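Worari Community Help > Computers & Phones > Desktops

Side panel off old desktop, now it won't sit flush. Also is it worth cleaning?

Posted by Savita Nautiyal, 4 February 2020

Hi all. Got an old desktop from my brother in law, big heavy thing, the metal kind. Fan noise was driving me up the wall so took the side cover off to have a look. Dust everywhere, grey fluff, you name it. Blew a bit out with my mouth (probably wrong??).

Problem is the cover. Won't go back on properly. Sits proud along the front by a couple of mm and the catch doesn't click. Tried pushing harder, no go. Do I have to force it or am I missing something? Also do I need to take the drives out to clean behind, there's a metal cage thing in the way and some blue plastic bits I'm scared of snapping.

No budget for a repair place, quote from the shop at Prumau was silly. Any help appreciated. Kids need it for school.

3 replies

Harsh Nautiyal

just leave the side off. mine's been like that 2 years, runs cooler

Vivek Pant
Member, 126 posts

Don't leave it off if theres kids in the house. Or a cat.

Don't force it either. Nine times out of ten a cover that sits proud is a cable caught on the edge, or you've started it too far forward. Most of these go on the same way. Lay the case on its side, open side up. Bottom edge of the panel in first, then lower it flat, then slide towards the front till it clicks. If yours hinges instead of sliding then ignore that last part.

Run a finger round the whole rim of the opening before you try again. Looking for a cable, a bent tab, a screw rolled into the channel. Bent tabs can be eased back with pliers, gently, rag round the jaws so you don't chew the metal.

Blue plastic is meant to be touched by the way. On a lot of makes the coloured bits are the ones you press or pull to release something. If it doesn't move with a light squeeze, stop and look for a second catch.

Abelardo Montecinos
Helper

Vivek's right on the cover. I'll do the cleaning bit, I did one of these at the weekend so it's fresh. Quick version, sorry, typing on lunch.

What you need: soft paintbrush (clean, dry), can of air, torch, small dish for screws. I use Clilledix air but the no name stuff is fine.

1. Shut down, switch off at the wall, pull the power lead out of the back. Hold the power button in for a few secs after. Everything else unplugged too — monitor, mouse, the lot.

2. Case on its side on a table, not on carpet. Touch bare metal on the chassis before you touch anything on the board. Do it again every time you walk away and come back.

3. Cover off and put it somewhere you won't kneel on it. Mine's the silver ribbed sort, with the drive cage in the middle and the board beyond it. Get your bearings before you start. Blue release latch is by the cage, memory is lower down on the board.

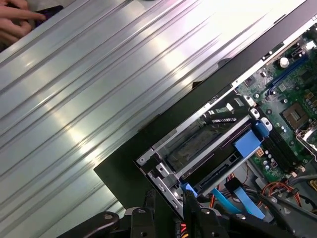 4. Fans. Hold the blades still with a finger while you use the air, don't let them spin up. Short bursts, can upright. Brush for the stubborn fluff.

5. Board. Air only, or very light brush. Leave the processor alone. Leave the memory in its slot unless the thing won't boot.

6. Drive cage. You don't need to take it out for a normal clean, blow through from both sides and your done. Only pull the drives if it's realy packed in there.

7. Tuck the cables down, check the rim like Vivek said, cover back on. Plug in and listen.

If it's still noisy after that it's probably the fan bearing. Dubey on the high street had case fans in last November, cheap. Take the old one with you so you get the right size.

And no blowing with your mouth! Spit.

Savita Nautiyal

It was a cable!! Thin grey one squashed along the front edge. Tucked it back and it clicked first go. Doing the cleaning tonight, thanks Vivek and Abelardo. Harsh we are having words at home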